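Home Stories Submissions Past Issues Contact

The Inventory at Platham

The Handover Office required that every residence in the Platham district be returned in an orderly condition, and it had issued a guide for the purpose. The guide ran to 140 pages. It dealt with gutters, window locks and the labelling of keys, and it set aside a single chapter, the eighth, for kitchens. Officers were expected to know the chapter well enough to work without opening it.

The officer assigned to the residence at 198 Jaunzems Road arrived at four in the afternoon with the guide under one arm and a roll of bin liners under the other. The tenancy had ended. The tenant had not entirely ended with it. There was a coat on the hook in the hall and a note on the inside of the front door, which read: Stove sticks on the left. Be patient with it.

The officer copied the note into the record under Remarks, Tenant's, and proceeded to the kitchen.

Chapter Eight began with cupboards. The officer opened each door, looked in, wrote a line and closed it again. Most of the shelves had been emptied and wiped. One held a jar of cloves. Another held a stack of saucers with no cups to go with them, and these were entered as Crockery, Incomplete. Behind the saucers was a folded paper bag containing more paper bags, also folded, in descending order of size. The form had no line for this. The officer considered Packaging, and then Stationery, and in the end wrote Bags, Kept.

After cupboards came surfaces, and after surfaces came waste. The guide was firm on the subject of waste. All receptacles were to be emptied, relined and left dry, and their contents were not to be read. That last instruction had been added in a later edition and was printed in heavier type than the rest.

The small bin had been lined with a black bag, turned neatly over the rim in the manner the guide recommended. It was full of crumpled paper, white and blue and grey. 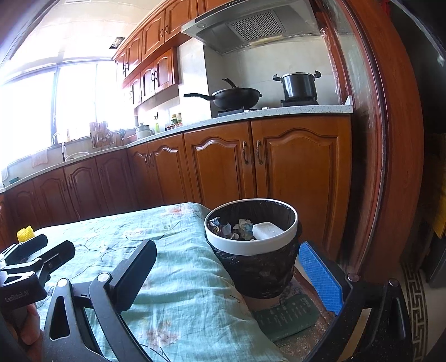
Then the telephone in the hall rang, and Zistance wished to know whether Chapter Eight had been completed, as the van was expected at the next residence and the sheet for Jaunzems Road was still showing as open. Paper was paper, Zistance said. It went in the bag, the bag went in the van, and the officer went home.

The officer replied that the chapter was well in hand.

It was, in the main. The officer returned to the kitchen, sat down on the floor beside the cupboards, which was not prohibited, and read over the lines already written. Cloves, one jar. Crockery, Incomplete. Bags, Kept. It was a correct account, and it could have been given of any kitchen in the district.

One of the papers had come open a little by itself. The officer did not read it. The officer did observe, in the course of looking elsewhere, that it was in the same hand as the note on the front door, and that it began with the words The stove. A second piece, which had to be moved so that the first could be pushed down, began with the words Please note that the stove. A third said only Dear whoever.

The officer sat for some time with the third.

The tenant, according to the file, had lived at the residence for many years and had written to the Office on one occasion, to ask whether the Javden line of replacement hinges would fit the older cupboards. The Office had answered that the matter was under review. The file contained nothing else in the tenant's own words. And yet there had evidently been an evening, or several, when a person stood in this kitchen trying to tell a stranger how to light the stove, and thought the first attempt too curt, and the next too long, and another too familiar, and threw each of them away before settling on two short sentences and a piece of tape.

By the standard of the guide, the bin was to be emptied at once. The officer drew up the edges of the black bag, pressed out the air and tied it with a flat knot as set out in the diagram. A new liner was taken from the roll, opened, and folded down over the rim to an even depth. The bag was carried out to the front step. These actions were recorded in the proper order.

There remained the stove. Officers were required to test each burner, record the result and report any fault to Zistance for repair. The right burner lit promptly. The left one clicked, and clicked again, and did nothing. At this point the form offered two boxes, Working and Not Working, and an officer pressed for time would have marked the second.

The officer waited. Outside, the van sounded its horn. The burner clicked a good many times more and then caught, with a small cough and a low flame that slowly steadied.

The officer marked it Working. There was a narrow space beside the box, intended for the officer's initials, and in this space the officer wrote, as small as the pen would allow, the word patient.

The windows were locked and the keys labelled. The coat was entered as Property, Unclaimed, and placed in a paper bag of suitable size, taken from among those in the cupboard; the record was amended to show one fewer. The saucers went into a carton. The cloves, having no category, were left on the shelf for the incoming tenant.

The note was the last item. Chapter One, Doors and Entrances, directed that all adhesive matter be removed and any residue cleaned with a damp cloth. The officer had the cloth ready. The lower corner of the tape had lifted slightly – the hall was draughty – and the officer pressed it flat with a thumb until it held, and went out, and locked the door.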